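Rultico Tournament Chess Clock

The Rultico has one job, which is to tell you how badly you've misjudged the last 3 moves. It does this on a large, plain display that can be read from the far side of the board, where your opponent is already smiling.

Delay and increment are both included, with 2 memory slots for your club's favourite settings. The lever is quiet enough for a library and sturdy enough for blitz night at Rurkholm, where Gunhild Ragnarsson has been hitting hers since December. Weighs 537 g with batteries, so it stays put when thumped. 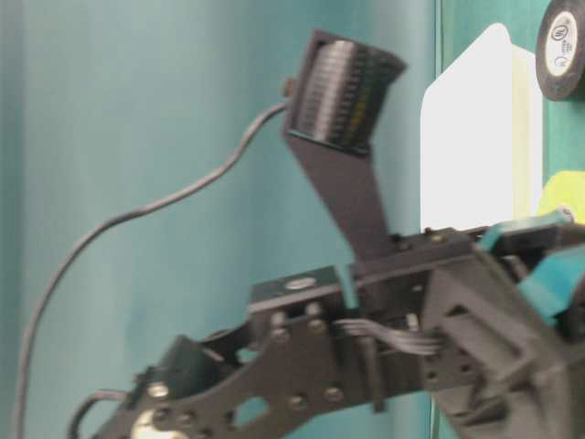 Chess clocks get knocked about in kit bags, and ours comes apart for repair with an ordinary screwdriver. We like a fastener you can find, like the silver screw heads dotted over that dark perforated plate. Spare levers and battery doors are kept in stock. Glue is for model aeroplanes.

Batteries not included. Neither is an opening repertoire.

14 shares | 3 comments

Related items
Nestell roll-up board
Miah weighted pieces, set of 32
Scorebooks, pack of 2

We use cookies to remember your basket. Accept | Settings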